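The arm has a name now

I held out until October before I called it anything. Everyone else in the dish room had been calling it Grivetti from the first morning, after the label on the crate it came in, and I said "the unit" like a man reading a lease aloud. Then one night it put a spoon down exactly where I would have put it and I said "thanks, Grivetti" out loud, in front of people, and that was that.

For anyone new: I work the back end of a noodle hall called Rondport. We seat 572 if you believe the fire certificate. Everything those people eat with comes back through my window, and up until this year there were six of us on the evening shift sorting it. Chopsticks in one bin, spoons on a tray, little dishes wherever there was room. It is not hard work. It is work that makes you say the word "spoon" in your sleep.

Now there are four of us and an arm. I want to be fair about the arithmetic, so: Hollis Wojcik moved up front to the pass, which she had wanted for years, and the other spot was a guy who quit in the spring and was never replaced. No one was walked to the door. But I notice the job isn't posted anymore, and I used to send people to that posting. My cousin started there. I started there.

What management told us was that the arm would take the boring part. This is true. What they left out is that the boring part was where all the talking happened. You can't have a real conversation while you're loading the big machine, it's too loud, and you can't have one on the pots because Roscoe Van Dusen does the pots and Roscoe has opinions about Escobedo Street parking that he will get to no matter where you begin. Sorting was where you heard who was pregnant and who was moving to Nesau.

Instead I now spend 40 minutes a night on what the sheet calls "staging." Staging means setting things out so the arm can find them. Chopsticks lying more or less the same direction, spoons with some daylight between them, tray square to the counter. I have been tidying up for a machine that was brought in to tidy up. I mentioned this to Hollis and she said it was like cleaning before the cleaning lady comes, and her mother did that for 36 years, so maybe it's just how people are.

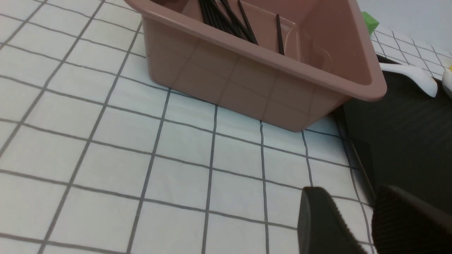 My wrists are better, I'll admit that. I used to go home and open jars with my elbow. I also got a raise, a small one, along with a title (Station Lead) that went on a sticker over the old title on my badge. You can still read "Utility" if the light's right.

Roscoe won't go near it. He says he's waiting to see if it gets pots. I told him nothing on earth wants his pots, and he looked a little hurt, so I dropped it.

Schedule for next month went up tonight - I've got closes all week again, and Grivetti has, I see, been given its own row.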